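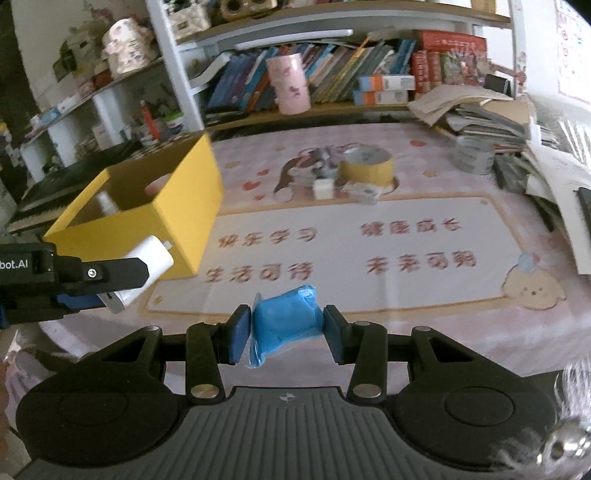

Fig. 2. Blue packet and white power adapter at the yellow box.

Support > Storage > Flullar Box > Packing small items

Packing the box

The sales leaflet says the Flullar holds "everything from your desk drawer." We doubt it. Pack it once, then decide what really needs to be in there.

1. Open the box and set it on a table. A tablecloth is fine if it lies flat.
2. Put bottles in first, caps tight. The box has no inner lid, whatever the leaflet implies about spills.
3. Add power adapters next, prongs facing away from anything soft.
4. Put wrapped packets in last. Leave the plastic on if you don't plan to use them soon.
5. Check that nothing sticks up past the walls, then close the box.

Note: The Satilcombe divider (part 3199) is sold as a must-have. For a few small items it mostly takes up room - try without it first.

CAUTION: Let an adapter cool before you pack it. Do not charge anything inside the box.

CAUTION: Do not press the walls outward to gain space. They are thin and may not spring back.

For stacking two boxes, see the next section.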